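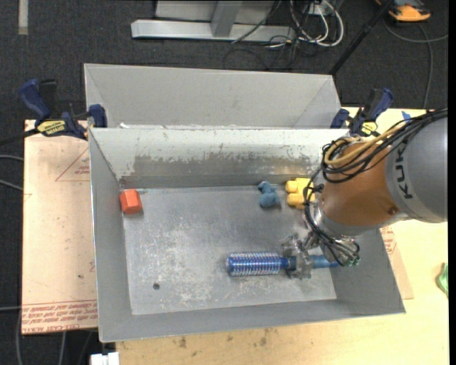 Wedell dental clinic opens evening hours for children

Families in Wedell can now bring their children to the dentist after school and work. The Tuominen Dental Clinic started its evening reception in October, and it is open until 8 pm on three evenings of the week.

The clinic's head dentist, Divina Malabanan, told us that many parents had asked for later times. "When both parents work in Vimstead, it is difficult to come here at two in the afternoon," she said. "Then the check-up is moved, and moved again, and a small hole becomes a big one."

In the first month 97 children were seen in the evenings. For 10 of them it was the first visit to any dentist. A check-up includes cleaning, fluoride varnish and a short talk about brushing. Children under three are also welcome, and they can sit on the parent's lap during the examination.

The town has given 2,000 euros for toothbrushes and for printed advice in four languages. Farzad Salehi, who has two daughters in the primary school, was pleased with the visit. His younger girl was afraid of the chair, he said, but the hygienist Aileen Sarmiento let her hold the mirror first.

Evening times can be booked by telephone or at the reception desk. Toothache and broken teeth are still treated in the daytime, also without a booking. The evening reception continues at least until the end of May.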